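Water bottles, the basket and the white table

2023-01-31

The side table at Rillthorpe is where everyone sets down a drink, so it fills up faster than any other surface in the building. I changed the arrangement in September and have kept notes on it. The rule is short: bottled water stays by the wicker basket, upright, cap closed. Snacks and napkins go in the basket. Paper goes on the shelf.

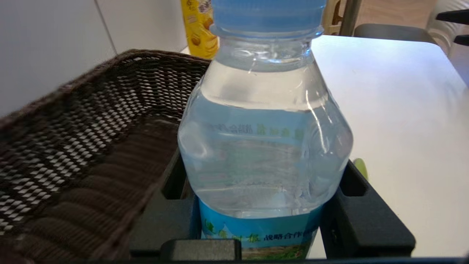 Does a half-finished bottle go back with the full ones?
Half-finished bottles go on the windowsill with initials on the cap, and they are emptied at the end of the day. Only sealed bottles are restocked.

Ysaline Jacquet asked for a wider tray. I tried one from Grasen, 87 cm long, and returned it. It took up too much of the table and crumbs collected under the rim.

Cleaning is one pass with a damp microfiber cloth, then one with a dry cloth. A matte white top shows coffee rings early, so I wipe from the wall toward the front edge and check it at a low angle. 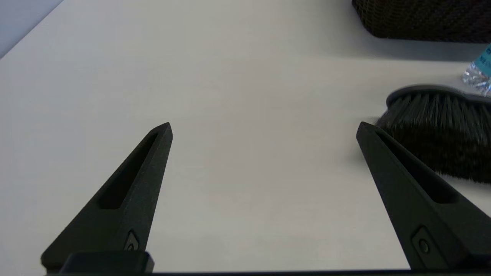
The dry pass matters more than the cleaner. I diluted the Distberg concentrate at 1:100 and still got streaks when I skipped it. Plain water with a proper dry pass left none. Next I will replace the cloths, which have started to shed lint.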